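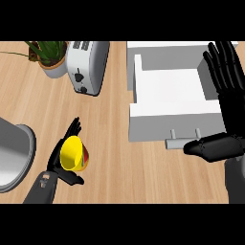

Kitchen Tips: Should You Wait for a Robot to Put the Cups Away?

A reader in Jellton sent me a write-up from the Claveck group and asked if she should hold off on redoing her cabinets. The claim is that a two-armed robot, trained mostly in simulation, can now put a cup in a drawer. My short answer is no, don't wait.

The method first. The robot practices in a computer-drawn kitchen, where a drawer costs nothing to break. The group reports 664 practice runs and then 154 test runs, all of those simulated too. On a real counter they did 14. I'd like to see that last number get a lot bigger before I move a single shelf.

Look at the kitchen it learned in. The drawer is empty. Mine has a whisk that jams it shut every Wednesday. There's bare wood between the toaster and the cabinet, and a clear patch between the hands. Even light, clean edges, no crumbs. Carola Fuchs, who refits kitchens in Bivville, read the paper for me and wanted to know what happens with a sticky runner. The paper doesn't say.

Still, a few things in it are worth stealing:

Open the drawer before you pick up the cup. The runs that did it the other way round failed more often, and so do I.

Keep the landing zone clear. When they added clutter, the success rate dropped. You could have told them that.

Bar handles beat small knobs if your hands are full or sore. The robot did better with them as well, though the paper only tried one knob.

Move leafy plants back from where you reach. I learned this from a fern and a gravy boat.

If the Wendt follow-up in October uses a real kitchen with a real junk drawer, I'll read it and report back. Until then, new drawer liners and a squirt of dry lubricant on the runners.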